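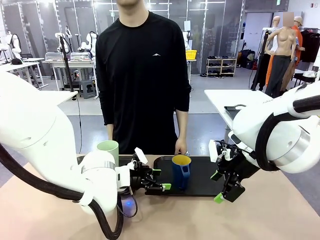 食器のトレー載せ替え作業にロボットが導入された場合、現在の担当者の仕事はなくなるのでしょうか。

担当者の配置は当面維持し、作業の内訳を段階的に変更いたします。載せ替えそのものに充てる時間は減りますが、作業前の準備、動作中の立ち会い、停止時の復旧、終了後の記録が新たに業務として加わります。

業務改善メーリングリスト各位

Muvness 業務企画室です。先般、Muvton 事業所の食器準備班より本メーリングリストに投稿のありました照会について、関係部署と協議のうえ、下記のとおり回答いたします。同様の照会が他班からも寄せられておりますので、全体宛ての返信といたします。照会の原文は該当箇所ごとに引用いたしました。

> 業務企画室 御中
> 食器準備班です。Noh の試行について、班内で意見を取りまとめましたのでお送りします。
> まず、担当者の役割についてお伺いします。説明会では「人は確認に回る」とのことでしたが、
> 確認とは具体的に何を指すのでしょうか。現状では、アームが動いている間は
> そばに立って待っているだけの時間が長く、手を出してよい場面と
> そうでない場面の区別も人によって異なっています。

ご指摘のとおり、説明会の資料では「確認」の範囲が明確ではありませんでした。業務企画室では、これを次のように定めます。

作業前の確認とは、トレーおよびカップの初期位置を手順書の配置図と照合し、欠けや汚れのあるものを取り除くことをいいます。作業中の確認とは、把持の姿勢が通常と異なる場合、または対象物が傾いた場合に、停止の操作を行うことをいいます。作業後の確認とは、結果を Jostimis に入力し、所定の位置から外れたものについてその旨を記録することをいいます。

アームの動作中は、対象物が倒れかけた場合であっても手を差し入れないでください。食器の破損は担当者の責任とはいたしません。停止操作ののち、動作が完全に止まったことを確かめてから復旧に移ることとし、この順序は経験年数にかかわらず全員に適用します。停止操作の回数を個人の評価に用いることもありません。

待機時間が長いとのご意見については、立ち会い中に別の作業を兼ねる案も検討しましたが、試行期間中は採用しないことといたしました。視線を外す作業を同時に行った場合、停止の判断が遅れるおそれがあるためです。その代わり、連続して立ち会う時間に上限を設け、交代を前提とした勤務表に改めます。上限の長さは各班の実情を伺ったうえで決定しますので、希望があればお知らせください。

> 次に、段取りについてです。手作業のときは、トレーの向きや間隔が多少ずれていても
> 支障はありませんでした。現在は、置き直しの依頼が頻繁にあり、
> 前工程の者が台との間を何度も往復しています。
> 自動化で楽になると聞いておりましたが、準備の負担はむしろ増えております。

準備の負担が増えている点は、業務企画室でも把握しております。これまで担当者が無意識に吸収していた位置のずれを、現在は配置の段階で揃えていただいており、その手間が前工程に集中している状態です。この点について事前の説明が不足していたことをお詫びいたします。

試行開始後に各班から提出された気づきの記録は33件あり、その中でも配置に関するものが最も多く寄せられました。内容としては、トレーを置く向きが手順書の図では判別しにくいこと、台の端からの距離について基準が示されていないこと、カップの取っ手の向きを揃えるべきか否かが担当者によって異なることなどです。

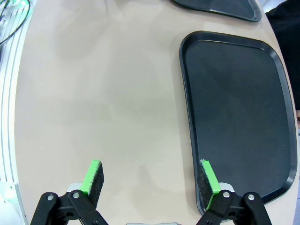

以上を踏まえ、配置の基準を改めます。従来の手順書では位置を文章で示しておりましたが、改訂版では台を上から見た図に置き換え、許容される範囲も併せて記載します。範囲内に収まっているものについては置き直しを求めません。範囲の判断に迷う場合は、前工程の担当者ではなく、立ち会いの担当者が判断し、必要な調整を行うものとします。これにより、台との間の往復は減る見込みです。

取っ手の向きについては、揃える必要のある品目と、ない品目とを分けて記載します。品目ごとの区分は現在作成中であり、まとまり次第、本メーリングリストに案を投稿します。運用上の不都合が予想される場合は、確定前にご意見をお寄せください。

また、前工程に要する時間は、これまで Jostimis の作業実績に計上されておりませんでした。入力欄が載せ替えの開始から始まっていたことによるものです。10月より「事前準備」の欄を追加しますので、配置に要した時間はすべてこの欄に入力してください。導入の効果を検討する際には、この時間を含めた合計で評価いたします。アームの動作時間のみを取り出して手作業と比較することはいたしません。

> 三点目は、技能の維持についてです。班には、食器の扱いに長く携わってきた者がおります。
> 重ね方や持ち方の加減は口頭では伝えにくく、これまでは隣で作業をしながら
> 覚えてもらっていました。手作業の機会が減れば、新しく入った者が
> 覚える場がなくなるのではないかと心配しています。
> 装置が止まった日に誰も手で対応できないという事態は避けたいと考えます。

技能の維持は、試行の計画において十分に扱われていなかった事項です。班からのご指摘を受け、次の措置をとることといたしました。

第一に、毎週木曜日の午前11時からの作業は、装置を使用せず手作業で行います。新任の担当者は原則としてこの時間帯に配置し、経験者と組んで作業にあたっていただきます。実施の可否を当日の繁忙によって左右することのないよう、あらかじめ勤務表に組み込みます。

第二に、経験者の判断を手順書に反映します。現在の手順書は装置の操作を中心に書かれており、品物の扱いに関する記述はわずかです。たとえば、縁に厚みのあるカップと薄いカップとでは、手で持つ際に力をかける位置が異なるとの指摘が記録の中にありました。このような知見は、装置の設定を見直す際にも、手作業の指導を行う際にも必要となります。聞き取りは勤務時間内に行い、執筆の負担を班に求めることはありません。

第三に、装置が使用できない場合の切り替え手順を定めます。切り替えの判断は班の責任者が行い、業務企画室への連絡は事後で差し支えありません。手作業に切り替えた日の処理数が下がっても、未達としては扱いません。
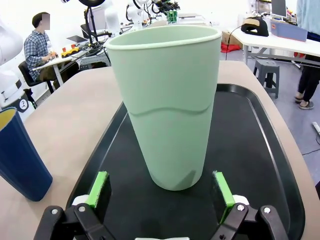 トレー上の淡緑色のタンブラーと、手前のグリッパー。台の左側は内側が黄色のカップ。

> 最後に、試行の終了時期と、その後の人員についてお伺いします。
> 先の見通しがないまま続けることに不安を感じている者が少なくありません。
> 装置の台数が増えた場合に班の人数がどうなるのか、現時点で分かる範囲で
> お示しいただけますでしょうか。

試行は、載せ替えの記録が約1000回に達した時点で一区切りとし、継続するかどうかを改めて判断いたします。期日ではなく回数を基準としたのは、繁忙期と閑散期とで一日の処理量が大きく異なるためです。判断の材料には、停止の回数、復旧に要した時間、事前準備の時間のほか、担当者への聞き取りの結果を含めます。継続しないという判断もあり得ることを申し添えます。

食器準備班の現在の人員は5名です。試行期間中、この人員は変更いたしません。台数の増加については、現時点で決定した事項はありません。増設を検討する場合は、決定の前に班との協議の場を設けることを、Muvness として確認しております。その場では、担当業務の変更を希望しない方の扱いについても議題といたします。

装置の操作に関わる業務を、現行の職務区分のどこに位置づけるかについても、整理が終わっておりません。停止と復旧の判断は、従来の区分が想定していない責任を伴うものです。人事担当部署に検討を依頼しており、結論が出るまでの間、復旧作業を単独で行うことは求めません。復旧は必ず二名で行い、経験の浅い担当者のみの組み合わせとならないよう、勤務表の作成時にご配慮ください。

なお、Muvton 以外の事業所から、見学の可否について問い合わせをいただいております。見学は受け入れますが、作業中の担当者に直接質問することはお控えください。立ち会い中の会話は停止の判断に影響するおそれがあります。質問は業務企画室で取りまとめ、後日、班の了解を得た範囲で回答いたします。

手順書の改訂版は、Noh の共有フォルダに掲載します。旧版を印刷して作業場所に掲示している班は、差し替えをお願いいたします。掲示場所が複数ある場合、古い版が残ったままとなる例がありましたので、班内で掲示場所の一覧を作成のうえ、差し替えの際に照合してください。

本回答に対するご意見は、本メーリングリストへの返信、または業務企画室の窓口までお寄せください。全体への投稿を希望されない場合は、件名に「個別」とご記入いただければ、窓口限りの取り扱いといたします。

Muvness 業務企画室
Noh 試行担当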